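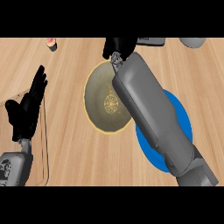 Start Tickets Wissensdatenbank Mein Konto Abmelden

Betreff: Serienbrief druckt Adressen doppelt, aber nur bei Umlauten
Produkt: Listatmont, Modul Etiketten
Gemeldet von: Birutė Jaunzems, Buchversand Brito
Bearbeitung: Oranuch Boonchu
Priorität: mittel (vom Kunden auf »hoch« gesetzt, von uns zurück, vom Kunden wieder auf »hoch«)
Status: gelöst, mit Restzweifel

Mittwoch, 8:40 – Jaunzems
Seit dem Update druckt Listatmont manche Etiketten zweimal. Frau Müller bekommt zwei, Herr Schmidt bekommt eins. Frau Köhler zwei, Herr Böttcher zwei. Der Katalog für Mai soll raus, es sind 2000 Adressen, und ich habe schon 300 Etiketten auf der Rolle, die ich einzeln mit dem Finger abfahre. Neustart ist gemacht. Drucker aus und an auch, bevor Sie fragen.

9:15 – Boonchu
Danke für die Meldung. Ich hätte tatsächlich gefragt. Steht die doppelte Adresse auch in der Vorschau zweimal oder erst auf dem Papier?

9:22 – Jaunzems
In der Vorschau einmal. Die Vorschau ist überhaupt sehr optimistisch.

9:50 – Boonchu
Bitte eine kleine Liste mit 20 Adressen exportieren, gemischt mit und ohne Umlaut, und hier anhängen. Und bitte auf normales Papier drucken, die Rolle ist zu teuer für Experimente.

10:31 – Jaunzems
Angehängt. Bei Papier dasselbe. Meine Kollegin Consolacion Baluyot hat sich testweise als »Bäluyot« eingetragen und wurde sofort verdoppelt. Sie möchte das wieder rückgängig gemacht haben.

11:05 – Boonchu
Kann ich hier nachstellen. In Ihrer Datei liegen die Umlaute in zwei Schreibweisen vor, einmal als ein Zeichen und einmal als a mit angehängten Pünktchen. Für das Auge gleich, für den Etikettendruck zwei verschiedene Menschen. Woher stammen die Adressen?

11:12 – Jaunzems
Aus der alten Kartei und aus Flavine, zusammengeführt. Das hat Herr Rocha gemacht.

11:14 – Jaunzems
Frau Rocha. Maiara Rocha. Sie liest mit.

11:40 – Boonchu
Vorschlag:
1. Sicherung der Liste anlegen.
2. Extras > Bereinigen > Zeichen vereinheitlichen.
3. Dubletten suchen, Vergleich auf »streng«.
4. Probedruck, wieder auf Papier.
Schritt 3 dauert bei Ihrer Menge gut und gern etwas länger, der Balken bleibt gegen Ende stehen. Bitte nicht abbrechen.

13:28 – Jaunzems
Zu spät gelesen, abgebrochen. Sicherung war zum Glück da. Zweiter Durchlauf läuft.

14:10 – Jaunzems
Durch. Etwa 20 Dubletten gefunden, alle mit Umlaut. Probedruck sauber. Frau Müller ist wieder allein.

14:25 – Boonchu
Freut mich. Ich gebe den Fall an Malou Kvaran in der Entwicklung weiter, der Import sollte so etwas selbst merken.

15:02 – Kvaran
Der Import merkt es. Er schreibt eine Warnung ins Protokoll, das standardmäßig abgeschaltet ist. Wird in der nächsten Version umgedreht.

15:20 – Jaunzems
Noch eine Frage, dann lasse ich Sie in Ruhe: Die Filiale Breltdale hat die alte Liste von uns übernommen. Muss die das auch machen?

15:23 – Boonchu
Ja. Möglichst vor dem Drucken.

15:24 – Jaunzems
Ich rufe an.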